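Remwood Students Get Their Lab Corner Back

The teaching lab at Remwood is open again, and it has glassware! After a long stretch of sharing tubs of plastic cups and hoping the kitchen measuring jug would turn up, the Saturday-style drop-in science sessions now have proper beakers, flasks and test tubes to work with, and sign-ups for the fall have already started.

The money came from a spring appeal that brought in $733, a good bit more than the $500 the lab had asked for. Of that, $646 went on glassware, racks and table coverings, and the rest is set aside for the breakages everybody knows are coming.

"I opened the first carton and just stood there grinning," said Oluwatosin Aliyu, who runs the sessions and did most of the unpacking over two evenings. "We had kids drawing flasks in their notebooks who had never poured anything out of one."

Most of the order came from Głowacki, the supply shop over on the east side of town, which also threw in a box of brushes for washing up. Anyone who has tried to clean a narrow-necked flask with a rolled-up paper towel will know how welcome those are.

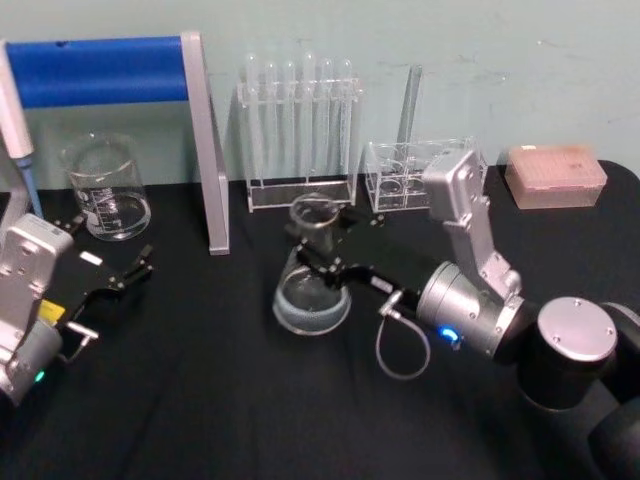

JALTITZ, 30 August 2021. A conical flask with a little clear liquid in it, a beaker with white graduation marks and a clear acrylic rack of six test tubes are among the pieces out on the black table cloth, against the pale blue-green wall. Dark cloths were on the wish list from the start. Aliyu likes the way glass stands out against them, and a plain background makes it much easier for beginners to see where the level in a flask sits.

The fall program starts gently. The first session is all about measuring: reading a level at eye height, pouring slowly, and finding out how far apart two careful people can be when they measure the same thing. Newcomers will also get time with a pipette, which tends to be the favorite of the whole evening. After that come mixing and diluting, then a session on red cabbage indicator (wear something you don't love), and a crystal-growing project that will stay on the shelf until February so everyone can follow it week by week.

Groups are capped at 20, and younger students need to bring an adult. Adults are very welcome to join in. Last time around, a few parents got so wrapped up in a density column that their kids had to remind them it was time to go home.

Sirnel, the neighborhood newsletter, will print the session list in its next issue along with a sign-up slip. Slips can be dropped in the box by the front door at Remwood or handed in at the Głowacki counter. There is no charge for the sessions. Goggles and aprons are provided, though anyone with a pair of goggles that fits well should bring them along.

The lab could still use a few things: clean jars with lids, old towels, labels that come off in warm water, and a drying rack big enough for tall pieces. A second sink would be wonderful too, but that will have to wait for another appeal.

Aliyu is also looking for people who can stay half an hour after each session to help wash and put away. No science background needed, just steady hands and some patience with small glass tubes. "Come for the washing up and I'll show you the cabbage trick early," she said.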